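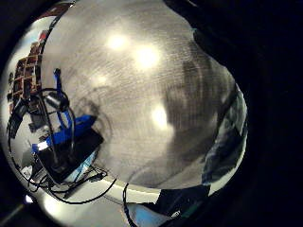

How far is too far to walk to work? I'd say an hour each way is my limit, and I only do it in decent shoes.

I ask because three different people have put it to me since I gave up the bus, and I never had a proper answer ready. I live up by the water tower and work down near the harbour, and it takes me fifty minutes if I don't stop for anything (I always stop for something, usually a bun). Coming home is slower as it's uphill, and I'm carrying whatever I bought at lunch and forgot I'd have to lug back.
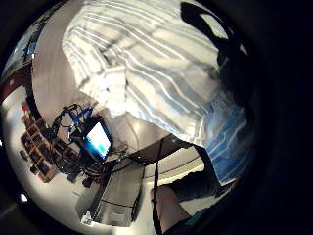

Aasen, September

Mornings are the best of it. I leave at ten to seven and there's hardly any traffic, just the bread van and the man with the two spaniels who has started nodding at me! It took him all summer. I used to catch the 207, which is a perfectly good bus when it comes, but I'd get to work already cross and then need an hour to stop being cross. Now I get there a bit pink in the face and quite cheerful, and I've heard far too many podcasts about shipwrecks.

Joar Åberg lent me his old rucksack from Jalleck after my shoulder bag started giving me a sore neck, and I keep meaning to give it back. It's got a pocket for everything and I can never remember which. My keys were in there for two days once, and I'd turned the whole flat over by then. 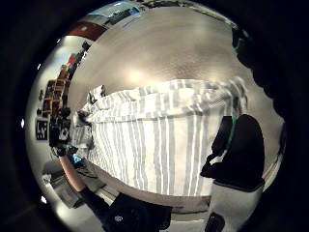
The other thing I wasn't ready for was socks. I thought it would all be about the shoes, so I spent ages choosing those, and then got blisters anyway from the cheap cotton ones I've had for years. Thicker wool ones sorted it out within a week. I still wear the thin ones at weekends and regret it by the park gates.

Rain is less bad than I'd feared, though wind is worse. On the bridge it comes at you sideways and there's no point doing your hair beforehand. I keep a brush and a spare jumper in my desk drawer, plus a packet of oatcakes for emergencies.

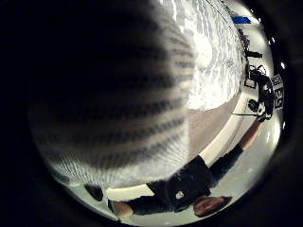 I haven't decided what to do when it gets properly dark. There's a stretch behind the allotments with no lamps at all, so I may go round by the main road, or else buy a head torch and look a bit daft. If anyone has one they like, tell me in the comments, and please say how long the battery lasts.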